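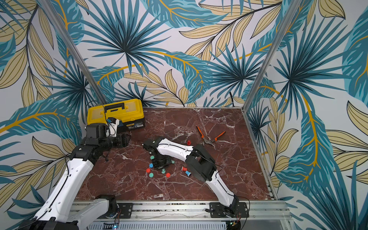
Figure 1. Two-arm cell with toolbox, pliers and small pegs and caps on the table.

Posted in: Course Materials > Robot Learning > Handouts
May 26, 2022 | by Vlasta Michalík
9 shares | 0 comments

Handout for Lecture 4: Collecting demonstrations

In the last lecture we spoke about the policy as a function from observation to action. Today we go one step back and ask where the pairs of observation and action come from. In this course they come from people who move the arms. Please read sections 1 to 3 before the lab, and bring a printed copy, as the lab sheet refers to the section numbers.

1. What is one example

We call one example an episode. It begins when the operator presses the start pedal and it ends when the operator presses it again. Between the two presses we store the joint positions of both arms, the gripper openings and the camera images, all with one common clock. If the clocks are different, the network will learn to act on old images, and this mistake is very hard to find later from the training curve.

An episode has also a label in words, for example "pick up the red cap". The label is written before the episode, never after. Students often want to change the label when a different cap was taken by accident. Do not do this. Mark the episode as failed and record a new one. Kyrylo Zinchenko keeps the failed episodes in a separate folder, and we will use them in Lecture 7.

2. Variety in the start state

The Jirden set, which you will use for the homework, has 2000 episodes. The first version had only 1000, and in it the small parts were put back by hand to almost the same places each time. The policy trained on it looked very good in our own test and very bad when Rhodri Humphreys moved the parts by the width of one hand. This is the classic case of a test which has the same habit as the training data.

So before each episode we now scatter the parts again. Some caps stand, some pegs lie on their side, and two colors may be close together or far. The position of the arms at the start should also change a little. The large objects, such as the toolbox, can stay in their place for a whole session, but write this in the session notes, so that a reader knows what was fixed.

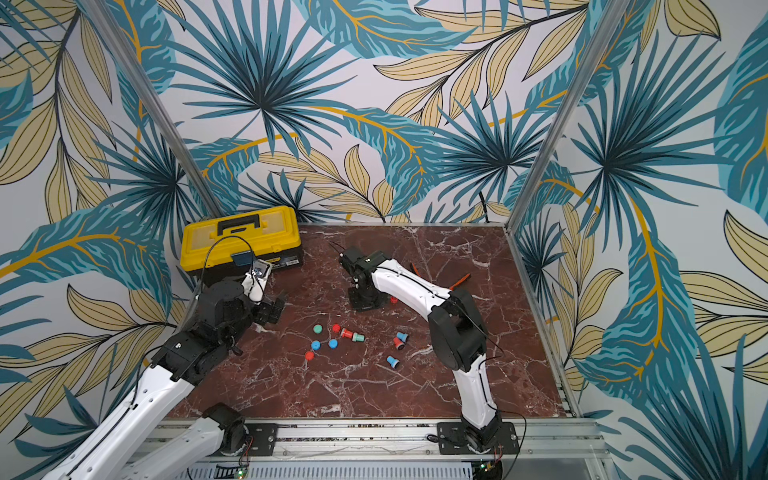
A question which comes every year is whether a busy background is harmful. The walls with leaves have many edges, and the teal in the print is near to the teal of some parts. For a first experiment a plain wall would be easier. But a policy which has seen only plain walls can fail when a person in a colored shirt walks behind the table. We prefer to change the wall print between sessions and keep it the same inside one session. In the homework you will compare the two choices.

The same is true for the table surface. Veins in a marble pattern can look like a thin object in a small image, so look at your images in the size that the network receives, and not only in full size.

3. How the operator should move

Move at a steady speed. Long pauses are a problem: during a pause the image does not change and the action is zero, and the policy may learn to stay there forever. If you must think, think before the pedal.

Use one arm for the task and keep the other at a safe distance, except when the label asks for both. The black cables need some free length, so do not turn the wrist more than necessary. If a gripper closes next to a part and misses it, one new try is allowed in the same episode – such corrections are useful for the policy. After a second miss, stop and mark the episode.

4. Homework

Each group records 175 episodes in the lab and sends them with the session notes. Groups are lists A (Gerasimos Triantafyllou) and B (Milovan Pavlović); ask your list leader for a time. Then train the baseline from Lecture 3 two times, once with your own episodes only and once with the Jirden set added. Report the success rate for each label separately, also for the labels where it is low.

Reading: Wendham lab notes, chapter 2, pages on time stamps. The chapter on force sensing can be left out for now.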